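Asden Allotments > Newsletter > From the Plots

Squash, pumpkins and the late store
3 min read

The winter squash came in during the first half of November, a little later than last year. Most plots at the Clidard Road end had theirs under cover before the first hard frost, and those at the bottom followed a few days after. The total weight from all plots that sent in a figure was 754 kilos, against 505 the year before. The wet June probably helped, as did the two extra loads of manure.

Danylo Maksymiv has been looking after the store again and would like members to read the following before bringing anything else in.

Fruit should have been cut with a good length of stalk and left somewhere dry and bright for ten days or so. A greenhouse bench will do, or a spare windowsill. If the skin still takes a thumbnail easily, leave it longer. Do not wash squash before storing. Brush the soil off with a dry cloth or a soft brush and put up with the rest.

Look each one over in good light. Check the base and the area round the stalk first, then turn it and check the sides. Patchy colour is normal on the red kinds and does not affect how they keep. Small dark spots are a different matter and need a closer look. Press gently with a finger. If the spot is hard and dry, the fruit can go on the shelf with a label facing out. If it gives at all, take it home and eat it that week. 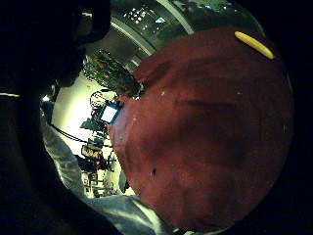
Deep red skin with darker patches and one small dark spot.

The shelves in the store now hold up to 40 large fruit in a single layer. Please do not stack them. Last winter two went soft at the back of the bottom shelf and took three others with them before they were found. Leave a gap between each one and set them on cardboard or straw, whichever is to hand. Newspaper went damp and is no longer being used.

Labels should give the plot number, the variety if known, and the month it was cut. Anything without a label by the end of November will go to the soup lunch.

The soup lunch is in the Aoun Hall at half past twelve, as before. Bring a bowl and a spoon. We still need onions, stock and bread, and someone with a large pan that has a lid. Last year's recipe is pinned up inside the shed door. It is heavy on the cumin, so adjust as you like.

Seed from the red squash is being saved again. Rinse it, dry it on a plate for a week and hand it in at the shed in a paper envelope. Squash cross very readily, so please write down what else you were growing nearby.

Asden Allotments Newsletter | Contact: leave a note in the shed postbox | © Asden Allotments | Back to top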